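The Case Belongs Under the Glasses

Most advice on the care of eyeglasses concerns cleaning. Use the right cloth, avoid paper towels, rinse before wiping. The advice is sound, and it addresses the smaller part of the problem. The larger part is storage during the short intervals when the glasses are off the face and not yet in the case: a nap, a phone call, a face wash, a stretch of close work for a nearsighted person. In those intervals the glasses are put down on whatever horizontal surface is nearest, and that is where much of the wear occurs.

My position is that the open tabletop should be treated as an unsuitable surface for eyeglasses, and that the case should be used as a resting pad whenever it is not being used as a container.

The mechanics are simple. A folded pair set down with the lenses up touches the table at the temples and, depending on the curve of the frame, at the lower rims. A pair set down with the lenses facing the table touches at the most convex part of the lens, directly in front of the pupil. Any grit on the table is then pressed into the coating at the worst possible point. A wood table looks clean long before it is clean. Crumbs, salt and sand all sit in the grain, and a finish that reflects a lamp nicely will hide them.

I kept a log of my own habits from June onward, recording each time I took my glasses off and what I put them on. The log ran to 1,371 entries. The kitchen table was the most frequent surface by a wide margin, followed by the edge of the bathroom sink and the arm of the sofa. The case accounted for 31 entries. I had owned a good case throughout. It spent its time in a coat pocket.

The usual objection is that a closed case is the correct answer and that anything less is a half measure. On paper this is true. A rigid case such as the Ostari I carry when traveling protects against crushing, falls and dust, and a pad protects against very little of that. But a closed case requires two hands, a hinge and a decision that the glasses will not be needed for a while. For an interval of 5 minutes, few people make that decision. A method that is followed most of the time protects the lenses better than one that is followed at bedtime.

A second objection is that glasses on top of a case are easier to knock off. The added height does matter with a tall clamshell. The Haldane I used before had a domed lid, and a folded frame slid off it at the slightest touch. A flat case or a cloth pouch does not have this fault. It should be laid near the middle of the table, away from elbows, with the frame resting fully on it.
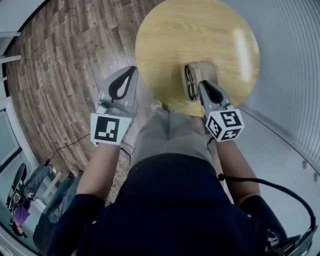
Thin dark frames on a beige case or cloth pouch, near the center of a round table.

Color deserves more attention than it gets. Thin frames are hard to find on a patterned or dark surface, particularly for the person who has just taken them off. A pale case under a dark frame supplies contrast, and the case is a larger target than the glasses. I now choose cases on this basis and disregard the logo. People with light or clear frames should do the reverse.

The pad has to be kept clean as well. A pouch collects the same grit as a table if it is never shaken out. I turn mine inside out over the sink and wash it with the dish towels.

None of this requires a purchase. Opticians commonly include a case with a new pair, and it is often left in a drawer. Move it to the table where the glasses usually come off, and leave it there -- a second one can go beside the bed.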